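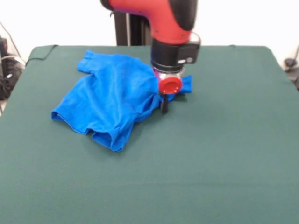
Cusemwood Costume & Wardrobe Club – Gallery

6/15/23

Quick update before the summer break. Only one picture up so far, the rest are still on Bohdan's phone and will go in below it as he sends them. Captions are mine, mistakes too.

Blue tee, green table. Short sleeves, plenty of creases, partly folded and a long way from flat. This is one of the shirts we keep going on about – plain tees, the base layer for pretty much everything in the September show. Bright blue for the harbor crowd. Shows up great against the green cloth.

The green cloth stays, by the way. Bezawit wanted white, we tried white, could not see a single white shirt on it. Green works for every color we own except the forest scene stuff. Bit mottled, hides lint. Please don't cut on it.

Folding, for everyone who asked after the last meeting:

Face down. Smooth from the middle out, then the sleeves. Sides in to the center, sleeves back on themselves, bottom hem up to the collar. Done. If the hem has flipped under itself, pull it straight first or you get a lump that no amount of patting will fix. A shirt bunched up like the blue one, start by finding the two shoulders. Shake it, lay it down, go again.

No ironing the tees. Bezawit says steam only and only on show week. The iron is for the Kárason coats and those have their own rail – leave them alone unless you're on coats.

Where we are with sorting:

Harbor crowd – blue tees, all washed, about half folded. Sizes mixed up agian, check the neck label before you stack.

Market scene – aprons and skirts. Aprons done. Skirts need hooks.

Hava's band – (the one in act two, not a real band, people keep asking) vests found, 7 of them, one with no buttons. If you have black buttons at home bring them.

Forest – everything green, everything in one bag, sorry.

Total on the stock list is 589 pieces, up from last year thanks to the Clareo donation, mostly shirts and a few very good scarves. The old list said 678 but that one had the shoes on it twice. Shoes are now a seperate list. Use the new one, it's in the front of the blue binder.

Still need:

40 hangers, the wide kind. Wire ones leave marks on the shoulders.

Two more lidded bins, any size that fits under the table.

Masking tape and a fat marker for the size labels. The thin marker is useless.

Someone to take the skirts home over the break. One bag, not heavy.

Stacking – fold edge to the front, smallest on top, one size per stack. No taller than the bin. Bezawit will redo it if it leans and then she'll tell you about it.

Bohdan Symonenko has the key until we're back, message him if you left something in the room. There's a gray cardigan and a water bottle on the shelf by the door, neither is costume, both go to lost and found.

More pictures when I get them – the coats, the scarves, and the hat rack now that it has hats on it.

Next fitting is in September, list goes up the week before. Bring the shoes you'll wear on stage.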